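Besuch im Textilpflegelabor Murnton: Wäsche auf zwei Ebenen

Notizen vom Tag der offenen Tür bei Wokus, September 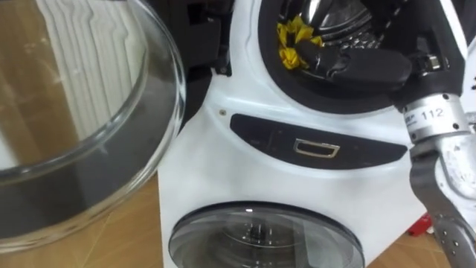 Von Annegret Thielsch
Fachredakteurin Hauswirtschaft und Gerätetechnik

Der Rundgang bei Wokus begann am Montag mit den gestapelten Geräten. Zwei Trommeln übereinander in weißem Gehäuse sparen Stellfläche, verlangen aber eine andere Arbeitshöhe als das einzelne Frontladergerät. Wie sich das auf das Beladen auswirkt, war Thema der ersten Station.

An der oberen Trommel lässt sich der Ablauf gut verfolgen. Die Tür ist weit zurückgeschwenkt, die Öffnung von einer breiten schwarzen Gummidichtung eingefasst. Das gelbe Tuch liegt zerknüllt knapp hinter der Dichtung, auf der linken Seite. In dieser Lage besteht beim Schließen grundsätzlich die Gefahr, dass Stoff eingeklemmt wird. Wokus empfiehlt, jedes Teil bis zur Rückwand durchzuschieben und den Dichtungsrand vor dem Schließen einmal mit der Hand abzufahren. Die Trommel selbst ist aus Edelstahl, gelocht und mit geprägter Oberfläche.

Station zwei behandelte die Beladungsmenge. Verglichen wurden Durchgänge mit 14 und mit 36 Baumwolltüchern, jeweils 20 Minuten im Kurzprogramm. Die Restfeuchte lag bei der größeren Menge deutlich höher. Messprotokolle wurden nicht ausgegeben, auf Nachfrage sollen sie über die Niederlassung Hadgate erhältlich sein.

Zum Schluss der Raum Lagman, in dem Dichtungen gealtert werden. Etwa 93 Muster hängen dort auf Schienen, sortiert nach Waschmitteltyp. Zutritt nur mit Überschuhen. Der nächste Termin für Fachbesucher wird am Empfang in Murnton ausgehängt.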